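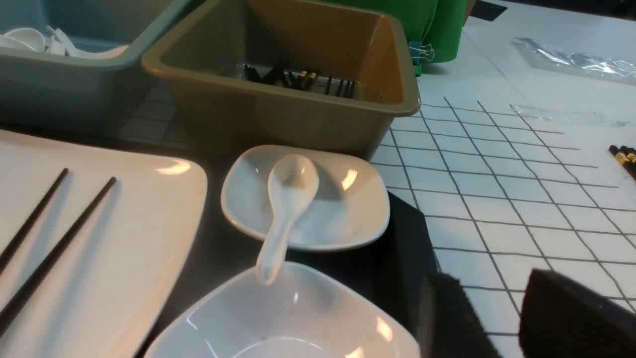 Chopsticks, a soup spoon and white dishes on a dark countertop.

I have been using Parik on my tablet for a good while now, mostly for drawing out reaction schemes on the couch, so when the open day at the Plenwood office came up in January I signed up the same evening. It's a long drive for me, and I got lost twice in the business park, but I walked in a few minutes before ten and there was still coffee!

They had 400 people on the sign-up list, which amazed me for a chemistry app, and they split us into groups of 30 so that everyone could get close to the screens. My group started with the sketcher team. I'd always assumed the ring tool just snapped to the nearest bond, but there's a lot more going on — it tries several placements behind the scenes, scores each one for crowding, and offers you the cleanest. They showed us a debug build with all the rejected placements drawn in pale gray, and I could have watched that for an hour.

After that came Sitari, the new companion app for keeping tables of compounds next to their measured data. I'll admit I had come mainly for this. You can paste in a column of structures, group them by scaffold, and color the cells by activity, and it all stays on the tablet unless you choose to share it. The demo table had 100 rows and scrolled beautifully. Someone at the back asked about much bigger sets, and the answer was that they're working on it and would like us to be patient (fair enough, I suppose, though I do have some big ones waiting).

We broke for lunch, and then I went to the file format session, where I expected to doze and didn't. The import code is called Hứa, and it is a separate library that both apps use. They keep a folder of 17 badly behaved files that customers have sent in over the years, with missing charges and stereo bonds pointing the wrong way, and every new build has to open all of them before it goes out. I recognized one of those problems from my own files and kept very quiet.

What I really wanted to know was whether my old sketches would carry over to Sitari with their labels in place. They will, as long as you export from the current version of Parik first.
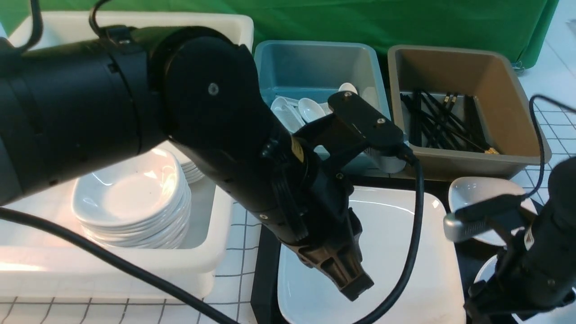

Hứa still drops my atom colors on export, one reader wrote to me afterward, so check those before you delete the originals. I tried it at home with a few of my older schemes and saw the same thing, although the labels and the bond angles came through perfectly well. I've sent the team two of the files, and I'm holding on to my originals in the meantime.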